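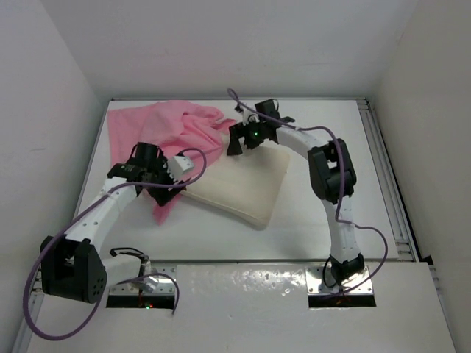 Two-arm cell with a towel and a cushion on the work surface.

Buying a two-arm cell: common questions
Updated 6/7/20

Do I have to buy both arms at once?
No. Pleltside quotes the enclosure with one or two arms. Adding the second later means another site visit, charged separately.

What should I budget for besides the arms?
Grippers, cables, the enclosure, the controller and installation. Grippers for cloth are priced apart from the arms - check that your quote lists one per arm.

Are spare cables included?
One set per arm. Further sets are 44 pounds each. Cables flex with every move, so order at least 2 spare sets for the first year.

Is the work surface included?
Yes, with the mounting plates. Replacement surfaces are stocked at Fornton under part 1159.

How long is delivery?
20 working days from a signed order. Orders placed in April take longer owing to the Brinddale stock check.

Can we try our own items first?
Yes. Send samples to Vaněk, marked for Štěpánka Halás. Soft goods should be sent unfolded, with a note of the finished size. Samples are returned at the sender's cost.

Is training in the price?
One day for two operators. Refresher days are quoted on request.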